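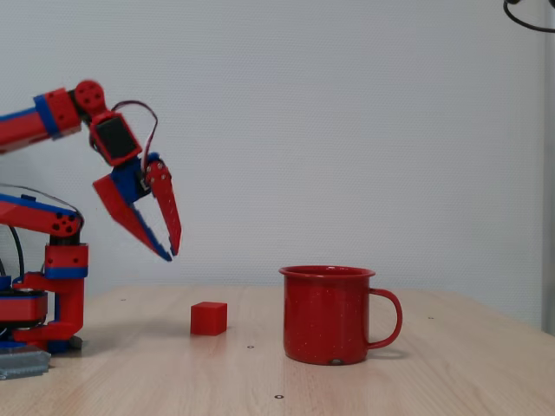 A small red-and-blue robot arm with its gripper open, with a cube and an enamel mug on the table beside it.

Robot teaching by demonstration

Robot teaching by demonstration, also called programming by demonstration, learning from demonstration or simply teaching, is a group of methods in which a person shows a robot how to carry out a task instead of writing out each movement as program code. The person may move the arm by hand, or may drive it from a distance with a control device. The movements are recorded and are then either played back as they stand or used as training material for a control program that has to cope with small changes in the task.

The term covers both long-established factory practice and more recent work in which many recordings of the same task are collected. The two share much of their equipment and vocabulary but differ in what is done with the recordings.

Terminology

A single recorded performance of a task is usually called a demonstration or an episode. The person giving it is the demonstrator, operator or teacher. A set of demonstrations of one task, or of several related tasks, is a data set. The control program produced from it is commonly called a policy.

Usage is not settled. In factory work, "teaching" often means storing a list of positions, with no learning of any kind involved. In research writing the same word may refer to the whole process of collecting demonstrations and training a policy. "Playback" is used for the repeating of a stored movement, and "rollout" for an attempt made by a trained policy.

History

Early industrial arms were taught by leading them through a job while the joint positions were stored. Paint spraying was a common use, as the path of a spray gun is hard to set out in figures but easy for a trained sprayer to perform. Hand-held control boxes, known as teach pendants, later became the usual means of storing positions on factory arms.

Remote handling developed alongside this. Paired arms, in which one arm copies the movements of another held by the operator, were built for handling dangerous materials behind shielding. The first of these were linked mechanically. Electrical links followed, and allowed the operator to work further from the arm.

Interest in teaching small, low-cost arms grew when printed plastic parts and hobby servo motors became easy to obtain. An arm of this kind can be built on a bench and repaired with parts made on the spot. It is weaker and less exact than a factory arm, but is adequate for light objects.

Methods

Hand guiding

In hand guiding, also called kinaesthetic teaching, the demonstrator takes hold of the arm and moves it through the task. The motors are switched off or set to give way under light pressure, and sensors in the joints record the angles. Little training is needed. The demonstrator feels the weight and reach of the arm directly, and is unlikely to ask it for a position it cannot take up.

The main drawback is that the demonstrator's hands and arms are often in view of the cameras. Pictures recorded in this way do not match what the cameras will see when the robot works alone. A common remedy is to record the joint angles first and then play the movement back with the demonstrator out of the way, recording the pictures on the second pass. Hand guiding is also tiring on larger arms, and opening and closing the gripper may need a separate button or a second person.

Leader and follower arms

In a leader-follower arrangement the operator moves one arm, the leader, and a second arm, the follower, copies it. The leader may be a lighter version of the follower with the same joint layout, so that each joint angle can be passed across without further calculation. Where the two arms differ in size, the angles or the position of the hand must be converted.

Most simple systems of this type give no sense of touch. The operator judges contact by eye, and may press harder than intended on a rigid object. Some systems drive motors in the leader to push back against the operator's hand when the follower meets resistance.

Hand-held controllers

An arm may also be driven with a joystick, a game controller, a six-way mouse or a tracked hand-held device. The operator usually commands the position of the gripper, and software works out the joint angles. These devices take up less room than a leader arm. Turning the wrist and moving the arm at the same time can be awkward, and demonstrations given with a joystick often show separate short movements along each direction.

Teach pendants

A teach pendant is used to move the arm to chosen points and to store each one. The robot's controller fills in the path between them. The method is slow for curved or continuous movements but gives exact and repeatable positions, and it remains usual on production lines.

Recording

A demonstration normally contains the joint angles, the state of the gripper and the pictures from one or more cameras, all marked with the time. Commands sent to the arm are stored separately from the positions it reached, as the two can differ when the arm is loaded or moving quickly.

Cameras may be fixed to a stand, to the table or to the wrist. A view from the side shows the height of the gripper above the work. A view from higher up shows the placing of objects on the table and, in the case of a mug, which way the handle points. Using both makes it easier to judge a grasp that one view would hide.

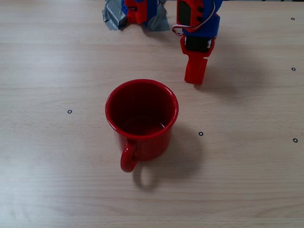
The mug seen from above at an angle, with the gripper's fingers at the edge of the view and small ring markers on the table.

The quality of the recordings matters as much as their number. Long pauses, hesitant movements and abandoned grasps may all be learned along with the task. Operators are often asked to work at a steady pace and to mark failed attempts so that they can be set aside. Some projects keep the failures, and in particular those where the operator recovers from a poor grasp, on the grounds that a policy trained only on clean runs has no pattern to follow after a mistake.

Choice of tasks and objects

Picking up a single object and placing it elsewhere is the usual first task. Cubes are widely used. They have flat faces that suit a two-fingered gripper, and they can be set down at any of several angles with little effect on the grasp.

A mug presents more choices. It can be taken by the rim, by the handle or across the body, and the best approach depends on where the handle lies. An operator who takes it by the rim in one episode and by the handle in the next may produce a confused data set unless the position of the mug gives a clear cause for the change. Instructions to operators therefore often name the grasp to be used.

Colour also needs thought where a policy works from camera pictures. An object of much the same colour as the arm can be harder to pick out when the two overlap in the view. Shadows and shiny surfaces cause similar difficulty. Some groups avoid such objects, while others include them on purpose so that the policy does not come to depend on strong contrast.

Starting positions are varied from one episode to the next, either freely or by working through a planned set of places on the table. Marks on the table can be used to return an object to a given place.

Example: the Lillcombe trials

A small study at the Lillcombe workshop in Wundenstead, led by Maya Nimri, compared hand guiding with a leader-follower pair on light table-top tasks. The report, dated 2019-07-07, covered 16 operators, none of whom had driven an arm before. Each was given a short practice period and then asked for 40 episodes with each method.

Of the full set, 119 episodes were rejected on review, most of them for incomplete grasps or for a gap in the camera recording. Hand guiding gave fewer rejected episodes in the early part of each session. Later in the session the difference was small. Operators preferred the leader arm for tasks lasting more than a few seconds, and several reported sore wrists after hand guiding.

The recordings were made with Lasora, a logging program written at the workshop. A second round in October used a revised gripper mount known as the Qaisi mount, which could be changed without removing the wrist motor. The second round had only 3 operators and its results were not compared with the first.

Limitations

A trained policy tends to be reliable only in conditions close to those of its demonstrations. A change of table height, lighting or camera position can be enough to spoil it. Small errors may also build up during a run, taking the arm into positions that no demonstrator visited. Extra demonstrations starting from such positions are one way of dealing with this.

Results also depend on the state of the arm. Low-cost servo motors develop play with use, and a replaced finger may sit at a slightly different angle from the old one. Recordings made before and after a repair may not agree, and it is usual to note repairs in the log and to check the joint zero positions before recording is resumed.

Safety

Small arms can pinch fingers and throw light objects. During hand guiding the demonstrator is within reach at all times, and the force and speed of the motors are limited accordingly. In remote operation the follower should stop if the link to the leader is lost. On starting, the follower is normally brought slowly to the position of the leader before full-speed copying is allowed.

See also

Teach pendant
Remote manipulator
Imitation learning
Robot gripper
Joint calibration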